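The first thing Wanpen Suksawat does in the morning is check the straps. She runs the bench at Chuensuk, a small testing shop that compares robot grippers for companies that would sooner pay someone else to do it. In October the shop had two grippers in for review, one from Zikby and one from Duduveo, and before either of them could be scored a person had to do the job first.

The job is dull on purpose. Take hold of a water bottle on a tray, lift it, set it down inside the tray, let go. The person wears a black glove with sensing hardware and marker tags, and a fixed camera looks on. The record of the hand becomes the path the arm tries to follow, so any mistake a person makes at the bench shows up later in the machine.

Suksawat's rule is that nobody hurries. She allows 90 minutes for a session and calls a break in the middle, since tired people start to grab at things.
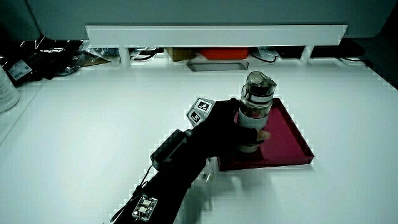

"You want a grip you could describe to somebody over the phone," she said. "Low on the bottle, fingers around it, no squeezing. If I can't say where the hand went, I don't want the gripper to copy it."

Chuensuk used to score grippers with a set of machined blocks. Every gripper did well on them and the clients were pleased, but then the same units went out to customers and dropped shampoo. The shop switched to ordinary household things two years ago. Bottles are the hardest of the lot. Thin plastic gives under pressure, and a clear wall is difficult for a camera to measure. A flip-top lid puts an odd shape right where an arm coming down from overhead would like to be.

Kanokwan Mahawong handles the software side. She uses Vidia, a tracking package, to turn the marker positions into wrist and finger motion. Her complaint is with tags that go out of view. When the wrist rolls too far, the camera loses them, and the program fills in the missing part with a guess. She throws out any run where the guess lasts too long. Out of 86 recorded runs with the bottle, she kept 45.

"People think that's a bad number," Mahawong said. "I've had worse from a cardboard carton."

She also asks the person to come in slowly, with the hand already open to the right width. Early on, people would open their fingers at the last moment, and the grippers could not match it. The Zikby unit opens fast but needs to be told early. The Duduveo is slower and has softer pads, and it does better if it gets close to its final width before it reaches the tray.

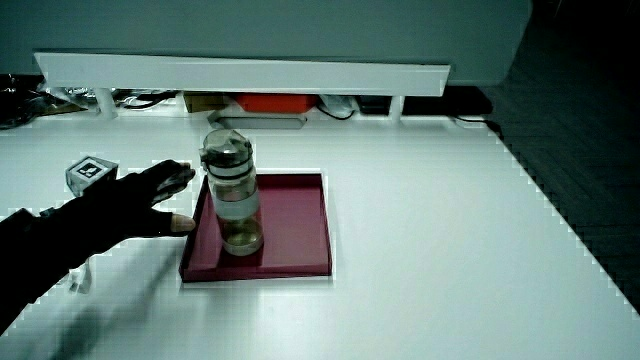 Results were mixed. Each gripper got 37 tries at the bottle, using the same recorded paths. The Zikby was quicker on nearly all of them, but it dented the wall often enough that Suksawat marked it down. The Duduveo held more gently. Its trouble came at the end, when the pads clung a little on release and the bottle rocked before it settled. Twice it went over.

Neither company was surprised. Zikby asked for the force readings and sent back new settings within the week. Duduveo wanted to know whether a drier pad material would help, and has promised a set to try.

The shop does not name a winner. Its report gives the scores for each object and leaves the buyer to decide which ones matter. A bottling plant and a pharmacy will read the same page differently, Suksawat said, and she has stopped trying to guess which way.

The next round adds a bag of rice and a bar of soap. Mahawong wants a second camera before then, set lower and off to one side, so that she can keep more of the runs. Suksawat has agreed to price one.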